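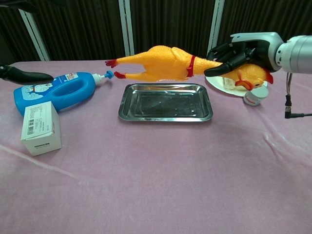
The Vilwood Hand Trials are a series of comparative tests of robotic hands, begun in August 2020 by the engineer Milagros Marquez and carried on with her colleague Vignesh Shetty. They set jointed, humanoid-style hands against simpler two-finger grippers, using the sort of household odds and ends that people really do leave lying on a table: bottles, trays, plates, small jars and the occasional squashy toy.

The first round took in 13 objects and 1567 attempted lifts, shared between the Praltano hand and the older Navarro gripper. Each object was tried at 42 different starting positions, or as many of them as its shape would sensibly allow, and a lift was scored only if the object stayed up until the operator called time. Soft and floppy things, which had been rather neglected in Marquez's earlier work, were given a section all of their own (Shetty was especially fond of this part). A later round added the Rultari controller.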